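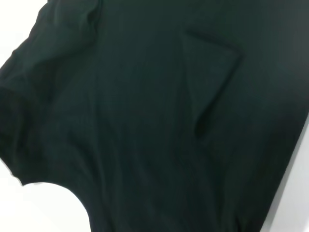 The loan letter went out in January and the lender still hadn't answered by the time the posters were printed, one registrar told us, and by then everyone was pretending the painting was coming. It came, in the end. Two days before the opening.

Chapter 4
Borrowing: Loans, Lenders and the Paperwork In Between

Start with the list. Every temporary show starts with a list – the works the curator wants, the works the curator would settle for, and the works the museum already owns and can bring up from storage on short notice. Students tend to think the first list is the show. Usually it's a mix of all three, and the mix changes right up to the week of installation.

Take the Zuvelby Museum's show of harbor painting, which we'll keep coming back to. The first wish list had 454 works on it. Far too many, for a gallery that holds 38 comfortably. So, cutting. Some went on size. A lot went on condition. A few went when the lender's fee turned out to be bigger than the shipping budget for the entire north room.

What a request has to say. Title of the show, dates, venue, who else is borrowing. Why this work and not the one beside it in the same collection. That last part gets skipped constantly and it's the part lenders read. The Ibarra Collection turned down Zuvelby's first letter, a form letter with the title of the painting dropped in, and said yes to the second, which ran to a page and a half on one small gray seascape.

Then the facilities report. Long, dull, necessary. Doors, loading dock, guards, fire system, humidity by season, light levels by room. Fill it out once, properly, and keep it up to date. Lenders compare it with the last one you sent them, and they do notice when the elevator gets bigger.

Insurance next. Three terms you need before section 4.2:

Agreed value – the figure lender and borrower both sign for before the work moves.
Wall to wall – coverage from the moment the work leaves its usual spot until its back there.
Courier – a person sent by the lender to travel with the work and watch it unpacked and hung.

Couriers cost money. Flights, hotel, a daily allowance. The Fakska Kunsthall sent one courier for one drawing to Zuvelby and the trip cost more than the crate. Could the two museums have shared a courier with the Murunon loans, on the same truck? They could. No one asked until the tickets were bought. Ask early.

On timing: a year's notice is normal for a major loan, longer if a panel has to be treated before it can travel. Works on paper are a seperate problem. They can only take so much light, so a lender may say yes for half your run and want a substitute for the rest. Plan the second hang at the same time as the first. Same wall, same frame size if you can manage it, new label ready in a drawer.

Refusals. You'll get plenty. A refusal isn't always final – sometimes the work is promised elsewhere and free the next spring. Keep the letter, write back politely, say thanks. Zuvelby's north room was hung almost entirely with second choices, and the reviewers liked it best.

Before you read on, get hold of a loan agreement from any museum near you. Most will send a blank one. Mark every clause that costs the borrower money, add up what you can, and bring it to class. We'll use them in 4.3 when we get to crates.

Comments

Reader, Apr 19, 2022
Using this with my second years. Could the next edition put the blank facilities report in the back? We had to make our own.

Reader
We paid 400 for one night of storage when a truck came early. Not a word on storage in here, please add it!

Reader
Wall to wall and nail to nail are the same thing, right? My lecturer uses the other one.

Reader
Yes, same thing.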